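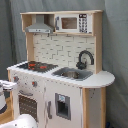 You lose the bass first, a regular at the Tạ record store in Plirkport told me, and by the time you notice, the tape has been through the machine a hundred times and you love it that way. The regular was buying another cassette single and had brought the old copy along to show how worn it was.

Cassette singles were supposed to be finished. In Plirkport they are the main way a new pop song gets into people's hands before the weekend shows. Tạ is a small label as well as a store, and it puts out a new single every month, with one song on each side. The usual run is 80 copies. When those are gone the song goes up for download and the label moves on to the next one.

June 15, 2023
Features

The label began with songs that had nowhere else to go. Several local singers had recorded more than they could afford to press on vinyl, and the wait at the plant was long. A tape could be copied in the back of the store overnight. The first few releases were slow ballads with a drum machine and not much else, and they sold mostly to other musicians. Then came a faster one with a chorus people could pick up on first hearing. The college station in Inley played it several times in one evening, and the remaining copies were gone by the time the store closed the next day.

Since then the singles have drifted toward dance music, though the words are still sad more often than not. The singers tend to record at home and bring in finished vocals. The label adds little. It asks for a shorter intro now and then, and it has a firm rule that side two must be a different song and never a remix. Some of the best things in the catalog are second sides. The April release has a piano piece on the back, barely longer than a commercial, that I have played far more than the hit.

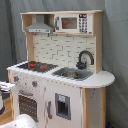 It would be nice to be able to buy the thing without driving to Plirkport, a reader from Inley wrote after our short item on the label this spring. The same letter asked why a song that everyone was talking about should be limited to people who happen to live near one store.

The complaint is fair, and the label has heard it before. Mail orders were tried last year and dropped after too many cases arrived cracked. The download does come eventually, but it can take weeks, and by then the talk has moved to another song. The label says it will try mail again in July with padded envelopes and a small charge for postage. I hope it sticks.

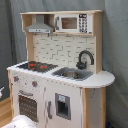 The copying is done on a Cleteck duplicator that the label bought secondhand. It makes 2 tapes at a time and it is slow, so a full run takes most of a night with somebody sitting beside it. There is a lever for the lid, a level meter and a lot of switches with the lettering worn off. The toy microwave in the picture has rows of small dark buttons down one side of its front, and the Cleteck's panel is laid out much the same way, only with less to tell you which button does what. One wrong press and the blank goes in the reject box. The rejects are sold cheap at the counter with no sleeve, and some buyers prefer them.

What the tapes have done for the singers is harder to measure. The release party in May was moved from the store to the old ballroom on the harbor, which holds 550 people, and the line went around the corner. Most of the crowd knew the words to a song that had been out for less than a month. The opening act played to a full floor, which does not happen often in this town.

The next single is a duet with a long, quiet verse and a key change near the end. I have heard a rough mix - the bass was very loud. It goes on sale at the store in July, at the same price as the others.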